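Home | Kitchen | Workshop | Storage | Reader Questions | Search

Putting Groceries Away with the Dedard Table Kit

The Dedard is a pair of arms on a stand with a gripper and a controller, sold by Endeo for use at a table or counter. Readers have asked if it can handle produce. It can, within limits, and most of the limits come down to how you lay things out.

Use a plain, light surface. Wipe it down and clear off mail, keys and dish towels. The kit picks out an eggplant on a white top much faster than on a patterned cloth.

Spread the produce out. Leave enough room between pieces for the fingers to open on both sides. Bunched items get nudged, and then the arm has to look again.
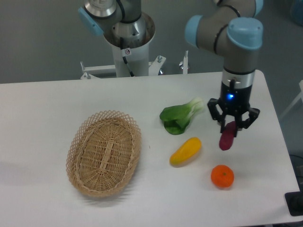
Sweet potato in the gripper, with the bok choy, mango and orange still on the table.

Start with firm things. Sweet potatoes, carrots and small squash forgive a grip that is a little too tight. The force setting runs from 1 to 1000, and I would begin low and go up until the piece stops slipping. Ripe tomatoes and peaches I still put away by hand.

Practice on play food first. A dropped plastic mango costs nothing and leaves no spot on the floor. Do 3 clean runs in a row before you switch to the real thing.

Pick a wide, shallow basket. A tall handle gets in the way of the wrist, and a deep bin means a longer drop. If the basket is light, put a square of shelf liner under it so it stays put.
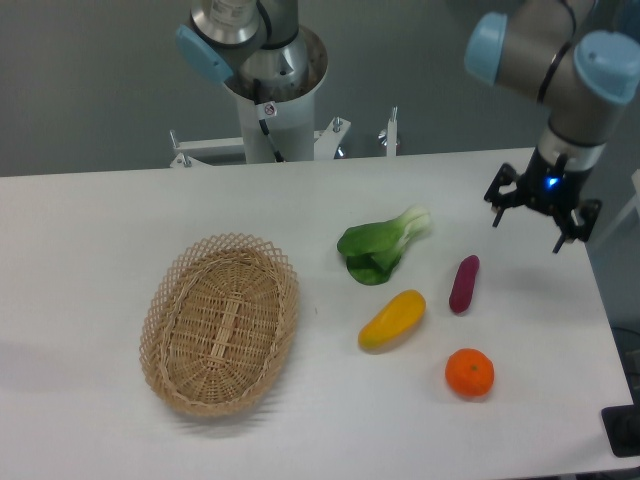
Azucena Zamudio

Lay long pieces so the gripper can close across the narrow side. It can turn to meet them, but every turn adds time. Leafy greens should be grabbed at the stalk end, as leaves fold and tear.

Tie your cables back before you start, and keep them off the part of the floor where you walk.

What it costs: the basic kit is $1690. The second arm is extra, and for putting away groceries one is plenty. The finger pads wear and come in packs of 3. Tovar pads fit too, but they are thicker and I found them clumsy with anything small.

Clean the pads with a damp cloth and a drop of dish soap. Do not spray the gripper itself.

Next: sorting cans and jars by size.

Contact us | Copyright Coltalbridge Home Pages | Back to top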